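Members' Savings: Changes to the Kitchen and Household Offers from May

The Trostside Members' Buying Scheme has concluded its yearly review of the household section, and several changes to prices and ordering arrangements take effect in May. Members who order regularly are asked to read this notice in full, as some of the codes printed in the spring booklet will no longer be accepted.

Kitchen storage

The principal new offer is on the Floreo range of stackable storage boxes. Members may order the set of 12 for the price previously charged for the set of seven. The boxes have press-down lids and are suitable for the freezer and the top rack of the dishwasher. They should not be used in a conventional oven. The set comes in clear or grey, and the two colours cannot be mixed within one order.

Stock at the discounted price is limited to 200 sets. Orders will be met in the order in which they are received, and one household may buy no more than two. Should the allocation be used up before the end of the month, the set will remain available at the standard members' price, and the order form will be amended to show this. We regret that it is not possible to hold sets back for collection at a later date.

Members who bought the set of seven under the winter offer have asked whether the lids are interchangeable. The supplier has confirmed that the small and medium lids fit both sets. The large lid has been redesigned and does not fit the older box.

Pans and bakeware

The Aguiar pan offer continues, with a reduction of up to 16 per cent on selected items. The full reduction applies to the deep sauté pan and the lidded casserole. Smaller reductions apply to the frying pans, and the milk pan has been withdrawn from the offer altogether following a change in the supplier's own price. The order form gives the current figure beside each item, and that figure should be taken as correct wherever it differs from the booklet.

Bakeware remains at its present price. A number of members wrote to ask for a loose-bottomed cake tin to be added, and one is expected to join the list in the autumn – the size has still to be agreed.

Combining offers

Under the previous rules a member could apply a booklet code and a loyalty credit to the same item. From May only one reduction may be applied to each item, although different reductions may be used within a single basket. Where two are entered, the system will apply the larger and return the other to the member's account. Credits returned in this way keep their original expiry date.

Gift vouchers are treated as payment and are not affected. They may be used alongside any offer in the household section.

Delivery and collection

Delivery continues to be handled by Pludus. The charge for a standard parcel is unchanged. Large or heavy orders, including any that contain the casserole, will be sent as a single parcel wherever possible, and members will receive a message on the morning of delivery giving the expected time.

Collection from the Trostside counter remains free of charge. The counter will now open on Sunday mornings as well as at its usual times, and members should bring either the order number or their membership card. Parcels not collected within 16 days will be returned to stock and the cost refunded, less any delivery charge already paid.

Returns

Unused goods may be returned in their packaging within the period shown on the receipt. Items from a set must be returned as a complete set. If one box or lid arrives damaged, please do not send back the remainder – a replacement for the single piece can be requested through the returns page, and a clear photograph of the damage is normally sufficient.

Suggestions and questions

Members are invited to write in with proposals for the autumn list. It is helpful to know the kind of article wanted, the size, and the price a member would consider reasonable. Letters received before the end of May will be considered for the next booklet.

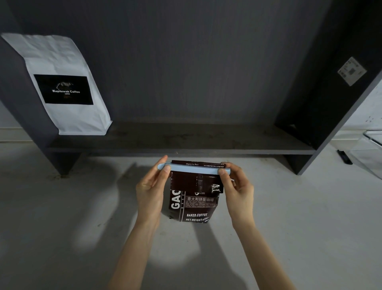

Raíssa Siqueira writes that she welcomes the Sunday opening but would ask for the rule on combined reductions to be looked at again. She had been saving her loyalty credit for the lidded casserole, expecting to use it with the booklet code, and feels that credits earned before the change should be honoured on the old terms until they expire. She also asks whether the large Floreo lid could be sold separately in the older size, having cracked hers in March.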